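September 10, 2020. Plovusdale bench, cell rules

Went through the Stoltoro checklist again before starting. Changes from the last version, so we're all working from the same one:

Speed cap stays at 40 percent for any two-arm task. If you need more, write it here first with the task name.

E-stop gets tested at power up and again after lunch. Press it, confirm both arms hold, reset, initial the sheet. Two initials were missing last week.

One person on the stop, one on the task. The person on the stop doesn't also run the logger.

Cables: check the slack at each wrist with the arm fully out. I'd like a written limit for this and don't have one yet.

Clultamari wants joint torque logged on every run, failed ones included. Don't delete the bad ones. File names start with the run number, today's start at 44.

Keep the table cover pulled flat where the hands work. Fold creases can catch a fingertip on a low approach.

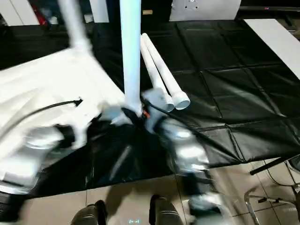

Grip pads are due for a change at 3000 cycles. The Lodhi manual gives no figure, so that one is ours and can move if the wear looks different in October.

Still open: floor marking on the monitor side, and who signs off a changed checklist.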